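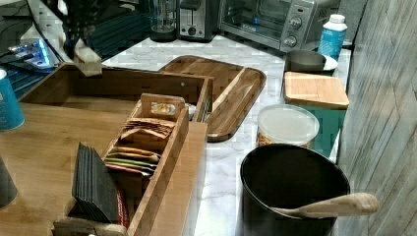
Kitchen and downstairs safety check, Nadcombe holiday let

Right, this is my walk-round for the start of July, done between two lots of guests. Same order as last time so Graham Clegg can tick them off against his copy. I've put comments wherever I had something to say, so nearly everywhere.

1. Smoke alarm, hall. OK.
Pressed and held, nice and loud. The dog next door joined in.

2. Heat alarm, kitchen ceiling. OK, but see comment.
Works fine, but it's linked to the hall one and there was a good two seconds before the other went off. Is that normal? Graham, you'd know. The replace-by date on the side is still a few years away.

3. Carbon monoxide alarm. OK.
It was lying flat on the shelf when I got there, so I've stood it back up and put two blobs of sticky tack under it. Please leave them!

4. Fire blanket. OK.
Pouch clean, tapes hanging down where you can grab them. I did think about moving it further from the hob and then ran out of screws.

5. Extinguisher, back door. Needs doing.
The needle's in the green but the service label has faded so badly I can't read the month. I rang Ackroyd and they can come out to us and the Vernport flat on the same trip, which saves a call-out. Waiting to hear when.

6. Worktops and small appliances. Mostly OK.
Usual stuff – leads not dangling, nothing pushed up against the hob, plugs not warm after the kettle's been on. The toaster crumb tray was disgusting. I've emptied it and added it to the cleaning list, where I honestly thought it already was.

7. Sockets and leads. One fail.
The extension lead behind the telly had a nick in the outer cover, so it's gone in the bin with the plug cut off. I've bought a new one with a switch on each socket. The cooker switch is a bit stiff but it does click both ways.

8. Hot water. OK now.
Bath tap was far too hot on my first go, enough to make me swear. Turned the valve down a touch, ran it again after lunch and it was much better. I'd like somebody to check it again before the family with the toddler come.

9. Stairs and handrail. Needs doing.
Third bracket up is loose again. I've tightened it, but the plug is just turning in the wall and it wants a proper fixing. The quote from the joiner was £295 for a whole new rail, or £200 if we keep the old rail and just have the brackets done. I'd go for the second.

10. Windows upstairs. OK.
Restrictors all catch. Back bedroom sticks in damp weather, so give it a shove.

11. Outside steps. Fail until cleaned.
Green and slippery again. I had a go with the stiff brush and it's better, but the bottom two need the pressure washer. The Jitotlow one is in the shed, hose is in the porch.

12. Meter readings while I was in the cupboard.
Water 2,435. Electric went on the other sheet.

To buy: two long wall plugs, a 9V battery for the spare alarm, another doormat with a rubber back (the old one slides about like anything).

Graham, numbers 5 and 9 are yours if that's all right. I'll do the steps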